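The Room on Wendurberg Street

The letter from the landlord gave them until noon on Saturday. Zoltán Sipos read it twice at the kitchen counter and then put it under the fruit bowl, where the bills went. His sister's room had been shut since she took the job in Lamurard. She had left in a hurry with two suitcases and said she would send for the rest, and she had not sent for it.

The deposit was 800. She had told him he could keep it if he got the place clean, and he needed it, so on Friday night he bought trash bags and a new broom head and went to bed early.

He started at seven. It was a decent room, with a plank floor and one brick wall that their mother had never liked. She said brick belonged on the outside. His sister had chosen the apartment for that wall. She had painted nothing and hung nothing on it, and she had pushed her blue table up close so she could look at it while she ate.

He did the closet first. There were 62 hangers in it, which he knew because the store on the corner took them back by the piece and gave him a receipt. There was a winter coat with a bus ticket to Brindemura in the pocket. He folded the coat and put the ticket back where he had found it.

The bed came apart with a wrench. He carried the slats down five at a time and leaned them in the hall next to the mailboxes. On the second trip Mrs. Oláh from the ground floor opened her door and asked if he was moving out. He said no, it was his sister. She said she had thought his sister was already gone, and he said yes, that too.

By ten he had most of it boxed. He had three boxes for Lamurard, one for himself, and a bag for everything else. The bag was filling faster than he had expected. He kept stopping. He found a notebook with only the first page used, a list of things to buy for the room when she moved in. Lamp. Rug. Something to sit on. She had crossed off the lamp.

He called her at ten thirty. It rang for a long time.

"Is it bad?" she asked.

"It's fine. It's mostly done."

"Throw it all out if you want."

"You have a good coat here."

"I have a coat," she said. There was traffic behind her, and a man calling out the name of a stop. "Keep the table. You always wanted it."

He had never said so, but it was true. He looked at it. The paint was light blue and she had wiped it down before she left, the only thing in the room she had cleaned. He asked what else she wanted and she said she could not remember what else there was. Then her bus came and she had to go.

He sat on the windowsill and drank some water. After that he worked without stopping to read anything. He swept from the door toward the wall, the way their father used to do it, and moved the last few things along ahead of the broom. When he had finished, the woven wastebasket was still out on the planks with a white cup beside it.

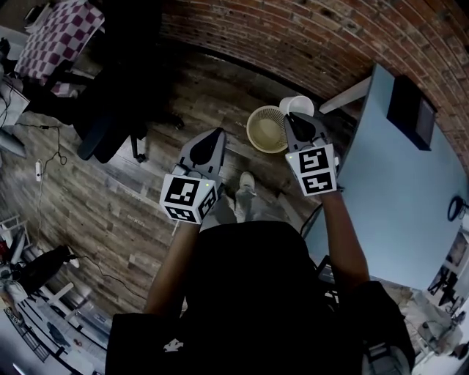 The cup stays, Zoltán, and so does the basket, his sister had written, in a message that came in while he was sweeping. I remembered after I hung up. They were there when I got the keys, so leave them for whoever comes next. I used that cup every morning and I never bought one of my own.

He read it standing by the table. He wrote back that he would leave them, and she sent a thumbs up, and a minute later she asked if the coat would fit in the mail.

He washed the cup in the bathroom sink, dried it on his shirt, and set it on the planks by the basket again. The landlord came at a quarter to twelve. He was a short man in a raincoat and he walked around the room once, looking at the corners. He ran his thumb along the door frame. He asked about the table.

"It's coming with me," Zoltán said.

"And those?"

"Those are yours. They were here before."

The landlord looked at the basket and the cup for a while. He said he didn't remember them, but he had owned the building a long time and people left all kinds of things. He wrote the check against the brick wall, pressing hard so the pen would work.

Zoltán took the table down by himself. It was heavier than it looked and he had to rest on every landing. On the ground floor Mrs. Oláh held the street door open with her foot and told him to watch the step.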